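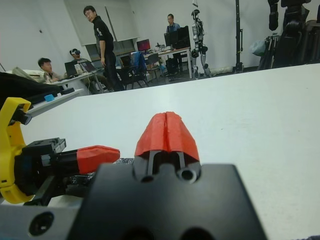 Trumari is a small plain-text dataset of everyday colour words, collected from adult English speakers who were shown painted cards and asked to type the first name that came to mind. It is meant for people who label things by colour: catalogue writers, paint counter staff, form designers, anyone building a search filter. The bulk of the disagreement sits between red and orange. A part like the bright red-orange fingertip standing up from that matte black body would draw "red" from one person and "orange" from the next, and "red-orange" only from people who had been given time to think. The release keeps all of those answers and does not choose between them.

Posted 16/06/2023 by Tegan Dunstan
Shared 28 times

Contents of the release

responses.csv - one row per answer
cards.csv - one row per painted card
terms.csv - every distinct term after spelling is normalised
notes.txt - free comments left by participants, lightly edited
LICENCE - reuse permitted with attribution, including commercial use

The responses file has around 3000 rows. They come from 53 participants, each of whom saw the full set of 28 cards twice, in a different random order each time, with a break between passes. Skipped cards are left in as rows with an empty term. Please don't drop them without saying so, as skipping is not random: the muddy greens were skipped far more than anything else.

Fields in responses.csv

participant: an arbitrary code. It carries no information about age, suburb or order of arrival.
pass: first or second.
card: matches the card field in cards.csv.
term_raw: exactly what was typed, including capitals and trailing spaces.
term: lower case, Australian spelling, hyphens kept. "Gray" becomes "grey" here and stays as typed in term_raw.
modifier: light, dark, bright, dull, pale or deep, where the participant used one. Otherwise empty.
delay: time from showing the card to the first keystroke, in seconds. Unreliable for participants who look at the keyboard.

Collection

The cards were painted by hand with acrylics mixed from a small set of tubes, then left under cover for a week before use. Each was shown alone on a mid-grey backing board. Sessions were run at the Joreck library in March, in an inside room with no windows. The ceiling lamps were switched off and a pair of high-CRI desk lamps used in their place. Lamp position was marked on the desk with tape and checked at the start of each session.

We did not screen for colour vision deficiency. Participants could mention it in the comments and a few did. Their rows are flagged in notes.txt but are otherwise treated like the rest.

Normalisation

After normalisation there are 275 distinct terms. Spelling errors were corrected by hand. Brand names for paint were kept if they were also ordinary words, and replaced with the marker PROPER if they were not. Compound terms were kept whole, so "blue-green" and "green-blue" are separate entries. The word order seems to matter to the people who use them, and merging them loses that.

Objects used as colour names ("brick", "eggplant", "tomato soup") were kept as typed. They are marked object=yes in terms.csv.

The scripts were run with Gonard, a command-line table cleaner. The config file is included, but any tool that reads CSV in UTF-8 will do. Check the encoding if you open the files in a spreadsheet: one participant gave "Mạc grey", after the colour of a friend's front door, and the name breaks if the import is left on the default setting.

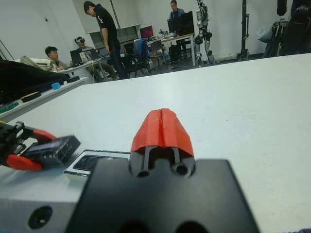

Murray Maihi wrote after reading the draft that grey deserves its own section, as people name a pale grey by whatever is beside it and will call the same card white, silver or beige on a second showing. The second pass bears him out. Light grey cards had the lowest repeat agreement of any group, lower than the red-orange ones. In the red-orange group people disagreed with each other but mostly stuck with their own word. With light grey they changed their own minds.

Known problems

Two of the yellow cards were scuffed during the later sessions. They are marked in cards.csv.
The delay field was not recorded for one whole morning. Those cells are empty, not zero.
No measured spectra. Card values are given as sRGB estimates from a flatbed scanner and should be treated as a guide only.
All participants typed their answers. Spoken answers would probably be shorter and use fewer compounds.

Not suitable for

Diagnosing colour vision, matching paint, or any claim about English speakers in general. The sample is one library's regulars and whoever they brought along.

Changes

The earlier draft merged "maroon" and "burgundy" by mistake. They are now separate. The order of columns in terms.csv has changed, so scripts that read by position need updating.

Comments

fernleigh_k
Is the card order saved anywhere? I can see pass but not position within the pass.

Tegan Dunstan
It was logged but left out by accident. I will add a position column in the next release.

paulo.b
Used the terms list to tidy up the filters on a fabric shop site. "Teal" covers a lot more ground than I had allowed for.

okta
Please keep term_raw in future versions - the capitals are useful.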